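13/04/2023

I woke up with the whole day in front of me and one promise to keep, and the promise was the jeans. Fadwa had her coffee at the window and said, very kindly, that if I wasn't going to do it before we went to Farnmont she would do it herself, and I know what happens when Fadwa does a closet. Things go. My green cardigan went in August and I still think of it.

So I put on the radio and began. I'd forgotten how heavy denim is when you take it all out at once. I carried it down in two trips and dropped a pair on the stairs both times, and then I stood at the foot of the stairs for a while wondering why a person who works in a library and gardens maybe one morning a week should need so much of it. Some of it goes back to the Girnadach apartment. There's the pale pair I wore when Purificación and I painted her mother's kitchen, and I swear I can still feel a stiff little spot near the knee, though Fadwa says I imagine it.

Mama always folded jeans in half down the middle, then up from the hem in thirds, and smoothed each one with the flat of her forearm as if she were rolling pastry. I do it the same way, and when I'm tired I skip the smoothing and then feel guilty about it all evening. Yasmine rolls hers. She called in the middle of everything to ask about the train and I made the mistake of telling her what I was doing, and she kept me on the phone for a good long while on the subject of rolling, how you can see every pair from above, how nothing gets buried. I said yes, yes, and went on folding with the phone tucked under my chin. She's coming on the 12 o'clock train, by the way, so I must remember to move the boxes off the spare bed.

The bins were the clear kind from Benmoussa, the long shallow ones. I held out for clear. We had the gray ones with the snap lids for years and I never once knew what was in them without getting down on my knees, and my knees have opinions now. I paid 34 for the set and Fadwa thought that was a lot, and then she picked one up and turned it around and said well, it's a nice bin. High praise!

Deciding was harder than folding. I tried it by color first, light to dark, and that looked lovely and was no use at all, as I never get dressed by color. Then I tried it by who wears what, but Hicham left two pairs with us when he moved and they fit me better than they ever fit him, so whose are they? I put the dark things together in the end and let the blues sort themselves out. I may change my mind. I took everything out again after lunch (lentil soup, the last of the freezer batch, a bit thin) and started over, and I didn't mind it as much as I expected. There's something restful in having a warm brown table and a pile of cloth and not being needed anywhere.

Shaimaa wrote to ask if we had anything for the clothing drive at her school. I told her I'd look, and I did look, and so far I've found one pair of corduroys with a broken zipper. I'll try again tomorrow with a harder heart – or I'll ask Fadwa, who has one ready.

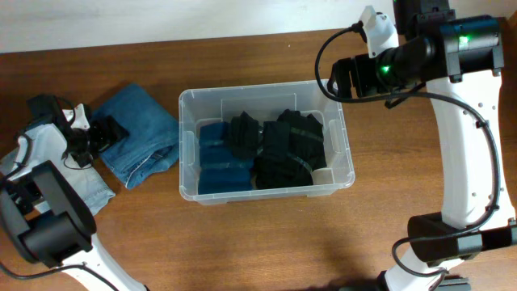
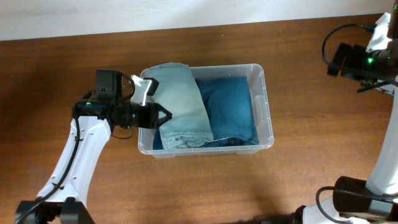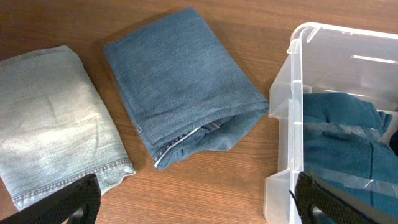 Jeans day, all three. The dark stacks are in the first one, and the last has the pale pair and the medium blue out on the table beside the bin.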